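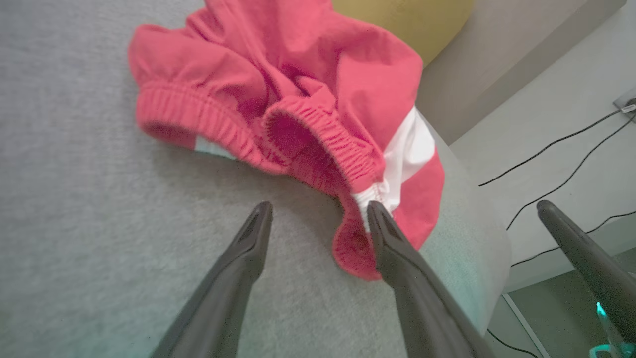 Attachment 1: red garment with elastic waistband

Ticket 1252
Subject: Storkstead taproom, closing notice not reaching all guests
Opened by: Heike Grube, front of house
Assigned to: Fathima Haque, Zusorbridge support
Priority: High
Status: Resolved

Heike Grube, 9:12 a.m.
We are closing the Storkstead taproom at the end of June and sent a notice through the booking system to everyone with a reservation or an unused gift card. Part of the list never got it. Two regulars came in last night and heard the news from the bartender. The campaign page says "Complete" with no errors. Please find out who was missed before we send the follow-up with the hours for the final week.

Fathima Haque, 9:40 a.m.
Thanks, Heike. The campaign log shows 144 contacts skipped. They were never handed to the mail server, so they don't show up as bounces. Can you tell me if the list was built from a saved filter or from an upload?

Heike Grube, 9:55 a.m.
Saved filter, "All guests plus gift cards." Mattes Ackermann set it up when we added the kitchen and I don't think anyone has changed it.

Fathima Haque, 10:31 a.m.
The filter leaves out any guest whose home location is blank. All of the skipped contacts have a blank home location. Did you close or rename a location recently?

Mattes Ackermann, 10:48 a.m.
Yes. We had the beer garden as a separate location called Fleva. It was shut down in the system last fall when the lease on the lot ended. I archived it and picked "keep guest records." I assumed they would move over to the main bar.

Fathima Haque, 11:05 a.m.
That is the cause. "Keep guest records" saves the records but clears the location field. To move them you have to pick "reassign" before you archive. I can do it from our side. Please confirm that all former Fleva guests should go to the main taproom.

Mattes Ackermann, 11:09 a.m.
Confirmed.

Fathima Haque, 11:52 a.m.
Steps taken:
1. Exported the skipped contacts and saved the file to your account under Reports.
2. Set home location to "Storkstead Main" on those records.
3. Ran the saved filter again. The skipped count is now 0.
4. Made a draft of the closing notice addressed only to the guests who missed it. It has not been sent.

While checking I found 8 gift cards with a balance that are tied to no email address. Those guests can't be reached by any campaign.

Heike Grube, 12:20 p.m.
Draft looks right. I sent it just now. Roswitha Strobel is going through the paper slips from the holiday sale to match up the gift cards.

One more thing. The event page still takes bookings for the Tessier tap takeover in July. We will be closed by then.

Fathima Haque, 12:44 p.m.
I turned off bookings for that event. It has 3 open reservations. I left them in place so that you can contact the guests first. Canceling them will trigger the automatic refund of the deposit.

Heike Grube, 2:15 p.m.
Called all of them and canceled. Refunds show as pending. Roswitha found slips for most of the gift cards and added the emails. For the rest we will put up a sign at the bar and a line on the website.

Fathima Haque, 2:30 p.m.
The resend went through with no skips and one bounce, a full mailbox at Gudrun Schwerdtfeger's address. Her phone number is on the record if you want to call. Setting this to Resolved. Reply here within two weeks to reopen.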